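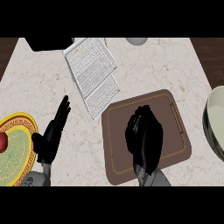
To: Members' list
From: Office of the Secretary, Rimodgate Allotment Association
Subject: Re: Water charges and the new metering arrangements

Dear members,

Thank you for the replies to the notice sent out in January. The office received a good number of them, and many raised the same points. One message in particular set out the main concerns clearly, and with the sender's permission it is quoted below without the name so that the answers can be read alongside it.

> I have read the notice twice and I am still not sure what I will be paying. At present water is included in the rent. The notice says that from the start of the season it will be "separately accounted for" but gives no rate. Those of us on the upper terraces have always had poor pressure and I do not see why we should pay the same as plots beside the main.
>
> I would also like to know who decided on meters for each row and not for each plot. My row has 2 plots that stand empty and one that is watered with a sprinkler most evenings from June on. If the row is billed together, the rest of us will be paying for the sprinkler.
>
> Lastly, the notice says nothing about rain barrels. I was told some years ago that they were limited to one per plot. Is that still the rule?

The office will take these points in turn.

On the rate. The water supplied to the Rimodgate site is bought from the Potgieter main under an agreement that was last revised before the site was extended. Under that agreement the Association paid a fixed sum, and the sum was covered by rents. The new agreement charges by volume. The bill for last season, had it been worked out on the new basis, would have been $1,186. The fixed sum was lower, and the difference cannot be met from rents as they now stand.

The notice gave no rate for the reason that the supplier had not confirmed one when it was sent. It has now been confirmed. Each plot holder will pay an equal standing charge, billed with the rent, and a share of the metered water used by the row. The full table of charges will be posted on the board inside the main gate and sent to this list as a separate message. Members who hold a half plot will pay half the standing charge.

On pressure. The office accepts that the upper terraces have been poorly served. The cause is the narrow pipe that runs from the pump shed to the top standpipe, laid when there were only four terraces. A contractor from Berstead inspected it last fall and advised that it be replaced with a wider one over its full length of 300 feet. The work has been approved and is planned for the weeks before the supply is turned on. Until it is complete, members on the upper terraces will not be billed for metered use. They will still pay the standing charge.

During the work the top path will be closed to wheelbarrows and carts. Members are asked not to move the orange barriers, and to collect any deliveries of manure or wood chips from the lower yard. Deliveries should be arranged for after the work where possible. The lower yard has room for one load at a time.

On meters by row. A meter for each plot was considered. The site has no pipework to individual plots, and a separate branch to each would have cost far more than the Association holds in reserve. Row meters can be fitted to the existing standpipes. The decision was made at the general meeting, and the minutes are available from the office on request.

The point about the sprinkler is a fair one. Unattended sprinklers and hoses are already forbidden under Rule 14, which has not been enforced as it should have been. From this season a hose may be used only while it is held in the hand, and must be disconnected and put away afterward so that others can reach the tap. Drip lines may be left running for up to one hour if the plot holder stays on the site. A member who breaks the rule will receive a written warning. On a second occasion the plot will be charged an added sum, and that sum will be credited to the other plots in the row.

Empty plots will not be counted when the row's bill is divided, and the Association will pay the standing charge on them. The office hopes to let most of the empty plots before planting begins. The waiting list is open, and members who know of interested neighbors are encouraged to direct them to the office.

On rain barrels. The old limit of one barrel per plot was removed some time ago, but the printed rules were not corrected – the office regrets the confusion. Members may keep as many barrels as they wish, provided that they stand inside the plot boundary, have a fitted lid, and are set on a level base. Open tanks and old bathtubs are not allowed.

The Association has also arranged for a shared tank of 2,000 gallons to be placed behind the Furkitance building, taking the runoff from its roof. Water from this tank is free of charge to all plot holders and may be drawn by can or bucket only. It is not fit to drink, and it should not be used to wash produce that will be eaten on the site. The tap will be locked in freezing weather.

Several members asked about leaks. A leak at a standpipe should be reported to the office by telephone and not by e-mail, as messages are not read in the evenings. The shut-off valve for each row is in the green box at the lower end of the path and may be closed by any member in an emergency. Water lost through a leak that has been reported will be deducted from the row's bill. Members should note the time of the call.

Meters will be read on the last Saturday of each month during the season, at 10 a.m. Any member may attend the reading, and the figures will be posted on the board the same day.

Further questions may be sent to the office or raised at the spring meeting, where an item has been set aside for them. Please do not reply to the whole list unless the reply is of use to all members.

Office of the Secretary
Rimodgate Allotment Association

To leave this list, send a blank message with the word "remove" in the subject line. Giving up a place on the list does not affect the tenancy of a plot.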